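# Chapter 4: A Day in Somebody Else's Lab

Before we get to joints, grippers and control loops, we'd like to take you along on a visit. In August our class spent a day at Trunodico, a company that teaches robot arms to handle household things, and half of what you'll meet in this chapter (grasp points, clearance, the difference between reaching and holding) came up before lunch!

The open day was built around a kitchen task. Lefteris Michailidis, our host, put the simulator up on the big wall screen and let us watch an arm at work over a cluttered counter. The room, the counter and the arm itself existed only inside the computer, and the training program, called Amon, had 402 different kitchen layouts to draw on. We crowded in so close that the front row had to sit on the floor.

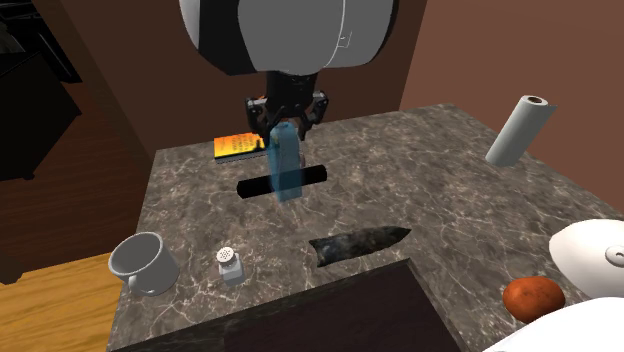 Lefteris said that visitors always want to talk about the hand, and that he would much rather talk about the space between things, where most of his own mistakes had been made. Getting hold of a bottle is one problem. Carrying it past a mug, a salt shaker and a roll of paper towels is another, and the arm has to solve both with the same set of motors.

That remark set off the best argument of the day. Should a planner look for the shortest path, or the one that stays farthest from everything else? We split right down the middle, and the discussion carried on over sandwiches in the Pappas Room and most of the way home on the bus. You'll get to take a side yourself in Section 4.3.

In the afternoon we were allowed to set up trials of our own. Each one was limited to 60 seconds, and by the end of the day the log held 1,211 of them, counting the ones Trunodico had run that morning. Section 4.5 works through a piece of that log, so keep a pencil handy.

**Words to watch for:** *gripper, grasp point, clearance, path, collision, trial*

**Before you read on:** Pick up a cup from a crowded table and set it down somewhere else. Do it again slowly, and write down every spot where your wrist turns. Keep the list; we'll need it in Section 4.1, where we start with the wrist.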